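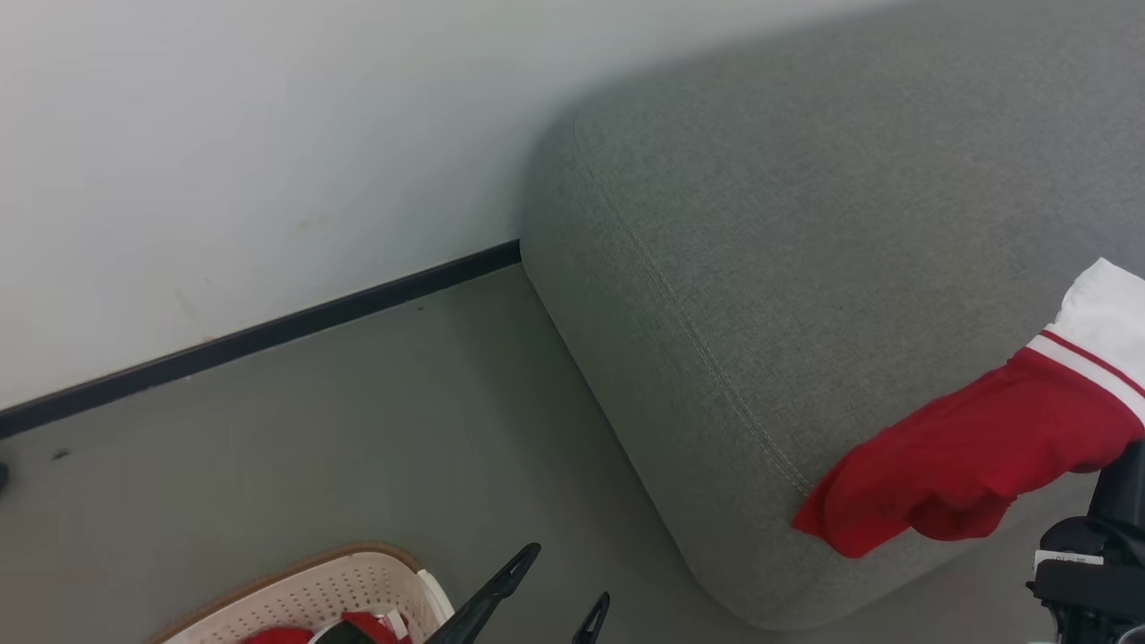
Tidy-up task, red garment in the right gripper over the grey seat, left gripper open beside the basket.

16 Jul 2019

Day two with the Mornero kit. Writing this up while it's fresh, and before Séverine's call with Flanovberg, who would like us to sign for the full year.

What they're selling: two arms, a head camera, the control box, and a "household skills" package which is meant to pick clothes off furniture and put them in a basket. The brochure says "any garment, any soft surface". I have been on the lookout for the small print and found it on page 133 of the manual, where "any garment" turns into "garments of a single layer, not fastened, in a colour distinct from the surface". Our red things on a grey seat are therefore about as kind a test as you could set. I want that written down before anyone quotes our numbers.

Ran their standard routine all morning, same start position, clothes dropped by hand between runs. Muthu dropped, I logged. 100 runs. A run counts as good if the garment ends up inside the basket with nothing hanging over the rim.

- Good: 64
- Picked up, then lost on the way: 19
- Hanging over the rim: 11
- Never got hold of it: 6

Flanovberg's sheet claims better than nine in ten. When I rang, their support man asked whether we were counting the ones over the rim as failures. Yes. If I hung my washing over the side of the basket at home I'd be told about it.

The losses in transit bother me most. The fingers shut on whatever bit of cloth comes first, usually a cuff or a hem, and then the weight of the rest swings about underneath. Slippery sports fabric is bad for this. An old cotton tea towel went in every time we tried it, but we only tried it a handful of times after lunch and I'm not putting it in the table.

The second arm is a puzzle. We're paying for two. In the standard routine the left one comes down by the basket, opens, and waits. According to the manual it "supports the transfer". I watched for this and in the whole morning I did not see it touch a garment. Muthu reckons it is there to steady the basket if it gets knocked, which would be sensible, except that the basket did get knocked in run 38 and the arm stayed where it was. Asked Flanovberg. Was told that two-arm handling comes with the Joly add-on, priced separately. So as supplied we have one working arm and one spectator.

Timing. Median for a good run was 172 seconds, start signal to arm back at rest. The slowest was 264, with a long pause over the seat for which the log gives no reason, only "replanning" nine times over. I can live with slow. A machine that stops for a minute and doesn't say why is harder to work beside, and I stood there with my hand over the stop button like a fool.

Things I'd give them credit for:

- The stop button works. Tested it at every stage of the routine.
- Set-up took less than a morning, and the cable labels matched the drawing.
- No torn clothes. I'd expected at least one.
- The grip force setting does change something you can feel with a finger in there (low setting only, please).

Compared with the Cususell unit we had in December: Mornero is quieter and far better documented. Cususell dropped less. I can't put the two side by side properly as we used different clothes and a different basket then, and I wasn't strict about the rim. Séverine, please don't put them in the same chart.

Still to do:

1. Grey garment on the grey seat. I expect it to fail and would like to know how it fails.
2. Two garments in a heap.
3. Move the basket a forearm's length from the taught spot. The manual says the basket is found by camera. I suspect it's found by memory.
4. Repeat the morning's set with the grip one notch up.
5. Get the Joly price in writing, and ask whether a trial of it can be had without a contract.

*Added later.* Did number 3, five runs. It found the basket in four of them, so I was wrong about memory and have told Muthu so. On the fifth it let go over bare floor and reported success. The success message seems to depend on the fingers opening and nothing else. Checked back through the morning's log: all 11 rim cases are marked as successes, and so are 14 of the 19 lost ones. Their nine in ten may well come straight out of that column.

My view for the call: don't sign for the year. Ask for another month at the trial rate, and ask how "success" is worked out. MP has the raw log and my tally sheet is in the blue folder.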